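Subject: Re: [Datotham-growers] Juniper for the second kettle sour
From: Shamim Sethi
To: Datotham growers and distillers list

Jianhua, thanks for the notes from July. My answers are below the quote. I've left the label question for a separate thread so it doesn't get lost.

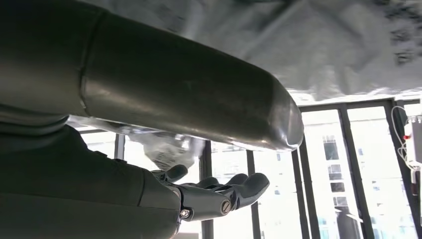
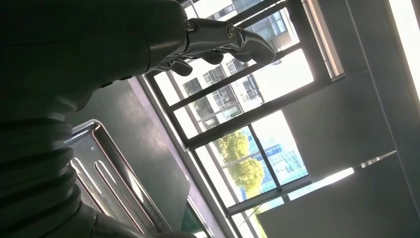 On the berries first. We tried the Sevside crop in two small runs of gin and I would use it again, but it needs to be dried longer than what we used to buy from Mirnivska. The first run was green and a bit soapy. For the second we left the berries on screens until the skins wrinkled, crushed them lightly, and put them in the pot overnight with the spirit. The soapy taste was gone and there was more pine.

> Jianhua Yin wrote:
> We have 152 pounds of juniper picked and cleaned at Sevside.
> The gin people get first call, but Ametepe would like some for
> a sour beer. Does anyone know how much to use, and whether it
> should go in the boil or after? Also, is it worth bottling 1000
> of these, or should we start with kegs? Our last herb beer sold
> fine on tap and then sat on the shelf in the store.

For the beer, I would keep it out of the boil. We boiled it once in a pale ale and got a harsh bitterness that never faded. Put it in a mesh bag after the beer has finished fermenting, taste it each morning, and pull the bag a little before you think it's ready. The flavor keeps building for a while in the keg.

I can't give you an amount I'd stand behind. Our berries were drier than yours are likely to be, and the sour will hide some of it. Split off a small keg and test on that.

I would start with kegs. If the taproom at Ametepe goes through the first batch, bottle the next one. Bottles for an herb beer need somebody in the store who will talk about it, and the store you used last time doesn't have that. You could also ask the restaurant accounts, who seem to like anything local with a short run.

One more thing on storage. Don't leave the cleaned berries in plastic tubs. Ours went moldy along the bottom. Paper sacks in a dry room worked fine, turned over every few days.

We can take half of what you have if the price is the same as last year. Let me know who to send the check to, and whether pickup is at the farm or in town.

Shamim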